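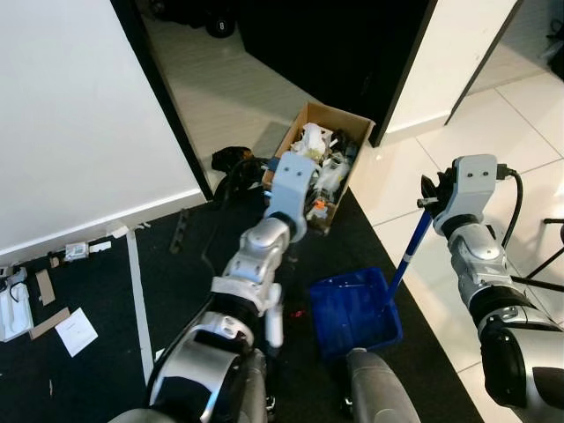 Clearing out the Stetstead unit
Photos and notes: Zanele Dlamini
2 min read

Callano gave up the ground-floor unit at Stetstead in January, and the keys were due back on the 18th January. Most of the furniture had already gone to the new place on Venter Street. What remained was the small stuff: packing scraps, bags, leads, and whatever had collected along the walls over the years. Živko Softić and I took the floors and the trash.

There is one picture on this page for now. I have put a few lines with it for anyone who has to do the same job in the other units before April.

The box by the doorway
An open cardboard box was the trash box for this end of the unit. It has plastic bags in it and a crumpled white wad toward the back. The small orange thing near the front I can't name. We used boxes for light waste all the way through, as we had plenty left over from the move.

The blue dustpan-like tray
It has a slender handle with a white band near the top, and it is resting on the black mat. Dust shows up badly on the mat, so go over it twice. The white tiles are easier – you can see every crumb, and the grout lines only need a quick brush.

The black bundle and the cable
Left of the box, with the cable running out across the floor. Leads do not go in the trash. Coil them, tape them, and put them in the crate marked Trendari, which goes to the new building with the office equipment.

A few figures for the next crew. The unit is 600 square feet. We allowed 30 minutes a room for sweeping and bagging, with 4 rooms in all. Disposal came to $89, paid at the drop-off. Keep the receipt – the landlord wants a copy with the keys.

Questions about the remaining units: ask Zanele or Živko at the Callano front desk.

Contact | © Callano | Back to top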